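El rincón del taller: dos brazos, un cable y mucha paciencia

Boletín del taller compartido Brotlow, 1 oct 2022

Bueno, pues ya tocaba que escribiera yo. Llevo desde mayo diciendo que iba a contar cómo va lo de los brazos y siempre se me adelantaba alguien con algo más vistoso (el horno de cerámica, la bici de carga, la mesa de mezclas resucitada). Esta vez no se me escapa el hueco, así que poneos cómodos, que me enrollo.

Para quien no pase mucho por la mesa del fondo: Skarna es el nombre que le hemos puesto a una pareja de brazos robóticos que estamos montando entre unos cuantos. La idea salió de una queja. En el taller hay cajones enteros de cables, cada uno enredado con el de al lado, y cada vez que alguien necesita uno se pasa media tarde tirando de puntas. Alguien soltó lo de "esto que lo haga un robot", nos reímos, y a la semana siguiente ya estábamos mirando servos. Así funcionamos, qué le voy a hacer.

La meta, dicha rápido, es que los dos brazos cojan un cable enrollado de cualquier manera, lo extiendan y lo vuelvan a enrollar decentemente. Luego una brida y al cajón. Parece una tontería, ¿verdad? Yo también lo pensaba. Un niño de seis años lo hace mientras mira los dibujos. Pues llevamos todo el verano y seguimos peleándonos con el primer paso.

Empiezo por la estructura, que es la parte que más me gusta y la que menos se luce. Los dos brazos van sujetos al borde de la mesa, uno a cada lado de un bastidor metálico, con unas palancas de apriete. Al principio los teníamos en dos tableros separados, cada uno con sus mordazas, y era un horror: bastaba con que alguien se apoyara en la mesa para que uno de los dos se moviera un pelo, y adiós calibración. Con todo en el mismo bastidor, si se mueve, se mueve el conjunto entero, y la distancia entre las bases sigue siendo la misma. Lo medimos, lo apretamos, lo volvimos a medir y desde entonces no lo he tocado (ni lo toquéis vosotros, por favor, que os conozco).

Las piezas blancas de los antebrazos son la tercera versión. La primera se partió justo por los agujeros de los tornillos, la segunda no se partía pero flexaba tanto que la punta llegaba siempre un poco más abajo de donde le pedíamos. En esta última engordamos las paredes, cambiamos la orientación al imprimir y se acabó el problema. Eso sí, tardan lo suyo, y pido perdón a quienes encontraron la impresora ocupada dos noches seguidas.

Después están los dedos. ¡Ay, los dedos! Empezamos con unas pinzas rectas y rígidas, de las de toda la vida, y para coger un taco de madera iban de maravilla. Para un cable, fatal. O lo aplastaban o se les escurría, y no había punto medio. Los que llevan ahora son los de costillas inclinadas, huecos por dentro, que ceden al apretar y se amoldan un poco a lo que tienen delante. El cambio se notó desde la primera tarde. Siguen teniendo sus manías con los hilos muy finos, pero por lo menos ya no parece que el brazo esté enfadado con el cable.

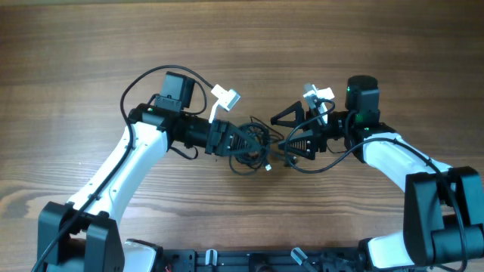
Lo que más guerra nos da ahora es decidir por dónde empezar. Una bobina suelta tiene hebras por todos lados, unas encima de otras, y si agarras la que no es, aprietas el nudo en lugar de abrirlo. Nosotros lo vemos de un vistazo y ni lo pensamos, pero explicárselo a un programa es otra historia. De momento vamos con una regla bastante bruta: buscar una punta con conector, porque destaca más que el resto, y tirar de ahí con un brazo mientras el otro sujeta el montón. Cuando el conector se ve bien, la cosa va tirando. Cuando queda escondido debajo, el programa se queda pensando y al final elige cualquier hebra, y ahí ya podemos ir a por un café.

Las cámaras van montadas encima de las pinzas, una en cada brazo, con un soporte blanco finito. Hubo debate, y largo. Una parte del grupo quería una sola cámara fija, bien alta, que viera toda la mesa y punto. Yo era de las de ponerlas en las muñecas, para ver de cerca lo que va a agarrar cada pinza. Gané la discusión a medias: las de las muñecas se quedaron, pero hay que reconocer que cuando la pinza baja mucho sus propios dedos tapan buena parte de lo que interesa. Estamos probando a inclinar un poco más el soporte. Si alguien tiene maña dibujando piezas pequeñas, que se pase, que a mí los ángulos raros me salen siempre al revés.

Y luego, la ironía gorda del proyecto: el cableado de los propios brazos. Una máquina para ordenar cables con los suyos colgando por todas partes. El de cada cámara tiene que llevar holgura para que la muñeca gire sin tirones, y esa holgura hace un bucle que a veces se pasea por delante de la pinza. En junio, un brazo consiguió agarrar el cable de su propia cámara y tiró de él con muchísima decisión. Perdimos la imagen, el programa se quedó a ciegas y alguien (no diré quién, pero escribe estas líneas) tardó una eternidad en encontrar el botón de parada. Desde entonces el botón está pintado de amarillo y tiene su sitio fijo. Los bucles siguen pendientes. Hemos pedido unas guías flexibles a Finda y, en cuanto lleguen, los recogemos a lo largo del antebrazo.

Del programa cuento poco, que sé que aquí hay quien lee esto en diagonal buscando la parte de la merienda. Lo llamamos Choi, sin ningún motivo que yo recuerde. Tiene dos partes: una que guarda los movimientos que hacemos nosotros guiando los brazos a mano, y otra que intenta aprender de ellos. Llevamos 492 intentos guardados, casi todos con cables negros finos, que son los que más abundan en los cajones. Nos gustaría llegar a los 2.000 antes de pasar a otra cosa. Ya sé que suena a muchísimo, y lo es, pero cada intento es corto y se coge el truco enseguida. La primera vez que guías los dos brazos a la vez te sientes como quien intenta darse palmaditas en la cabeza y frotarse la barriga. Al rato sale solo, y engancha, os lo prometo.

Una cosa que hemos aprendido a base de tropiezos: conviene guardar también los intentos malos. Al principio los borrábamos, por vergüenza o por orden, no sé. El resultado era un programa que sabía muy bien qué hacer cuando todo iba perfecto y se quedaba pasmado en cuanto el cable se le escapaba. Ahora, si se nos cae, seguimos grabando y lo recogemos desde donde haya quedado. Los movimientos son más feos, dan más vueltas, pero el brazo se recupera bastante mejor.

La mesa también ha tenido su papel. Estuvimos un tiempo con un tapete oscuro encima, muy profesional todo, y las cámaras no distinguían un cable negro ni queriendo. Quitamos el tapete, volvimos a la madera y mejoró una barbaridad. La veta despista alguna que otra vez, sobre todo donde el tono se oscurece, así que puede que probemos una lámina clara y lisa. A mí me da pena, que la madera es bonita, pero no voy a ponerme sentimental con una mesa.

¿Qué nos falta? Pues a ver. Las guías para los cables, como decía. Un par de tornillos de recambio para las muñecas, que se aflojan con la vibración y hay que repasarlos cada vez (el fijador de roscas lo tengo apuntado en la lista de la compra, lo juro). Y cables, muchos cables. Si tenéis en casa esa bolsa que todos tenemos, con cargadores de teléfonos que ya no existen y conectores que nadie sabe a qué pertenecían, traedla. Nos sirven aunque no funcionen, siempre que no estén pelados. Dejadlos en la caja azul de la entrada tal como salgan de la bolsa, sin desenredar, que bastante trabajo nos está costando fabricar enredos creíbles a mano.

También nos vendrían bien manos. No hace falta saber programar ni haber tocado un motor en la vida. Para guiar los brazos basta con tener un rato y no ponerse de los nervios cuando algo se escurre. Estamos en la mesa del fondo casi todas las tardes a partir de las seis, y si veis los brazos encendidos y a nadie sentado delante, preguntad antes de meter la mano, que están quietos hasta que dejan de estarlo.

Para el próximo boletín me gustaría poder contaros que han extendido un cable entero de punta a punta sin ayuda. No prometo nada. Lo más lejos que hemos llegado es a sacar una punta y estirar un tramo bastante largo, y lo celebramos como si hubiéramos ganado algo, con galletas y todo. Quedan galletas, por cierto, en la lata de encima del armario de tornillería.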